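Residents' Forum > Household and Laundry > Folding on the bed: recommended practice for guest rooms
Page 1 of 1 – 7 replies

Ikonen_Housekeeping
Moderator
Posts: 1,150

Members have asked for one thread on folding T-shirts and small textiles in the guest rooms at Trustutberg. The rooms have no table of suitable size, and the bed is therefore the usual folding surface. The following practice is proposed for comment.

1. Make the bed with the fitted sheet only. Leave the duvet and pillows on the chair.
2. Lay the item flat and smooth it from the center outward.
3. Fold lengthwise first, then to shelf width.
4. Move finished items to the shelf before starting the next one.

Shelf width in the Trustutberg closets is 15 inches. Items folded wider than this will not sit flat and should be refolded. 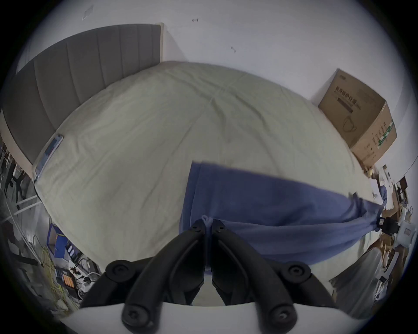 Soft cloths are the items that most often come back to the linen room in poor order. They should be picked up by the edge and laid out fully before the first fold is made. A blue cloth on the sage-green sheet, bunched and drawn out toward one side of the bed, has to be released and spread again, as the creases will otherwise be folded into it. Hanging loops and tags should be turned under. Phones and other personal articles should also be moved off the mattress, including from the area near the headboard, before folding begins.

Comments are invited until the end of March.

Terberg_East
Member
Posts: 400

Thank you for preparing this. Our building supports items 1, 2 and 4. We do not agree with item 3. A T-shirt folded lengthwise first will develop a crease down the front, and residents have complained of this. We recommend folding the sleeves and sides to the back, and then folding from the hem upward in two stages.

Linen_Desk_2
Member
Posts: 800

The Linen Desk has used the lengthwise fold for several years without difficulty. The crease referred to above is generally the result of stacking too many shirts in one pile. We would ask Terberg to state how many shirts are kept on each shelf.

Terberg_East
Member
Posts: 400

Our piles are low. The crease appears on the first day.

Drandow Annex
Member

May I raise a separate point. A mattress is a soft surface, and the lower half of a shirt tends to gather while the upper edge stays straight. We find it necessary to hold both sides of the shirt and draw them gently apart before the final fold. This should be added as a step between items 2 and 3.

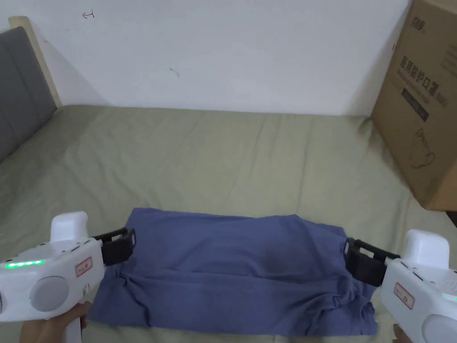

It adds very little time per shirt, and in our experience far fewer items need to be refolded. Staff at the Annex also fold across the bed, with the long side of the strip toward them – this avoids reaching over the mattress.

Linen_Desk_2
Member
Posts: 800

Agreed as to drawing out the sides. However, the wording should say "gently." Older cotton shirts will lose their shape at the hem if they are pulled hard.

quiet_corridor
Member

As a resident and not a member of staff, I would prefer that folding be done in the linen room and that the beds be left alone. A sheet that has been leaned on all morning is wrinkled by the time the room is used.

Ikonen_Housekeeping
Moderator
Posts: 1,150

The comments are noted. The linen room cannot take the additional work at present, and folding on the bed will continue. The sheet is to be smoothed and tucked again once folding is finished, and this will be added as item 5. The step proposed by Drandow Annex will be included with the word "gently."

On item 3, both methods will be permitted until the list is next reviewed, provided that each building uses one method throughout. Terberg is asked to post its two-stage fold in full so that it can be attached to the list.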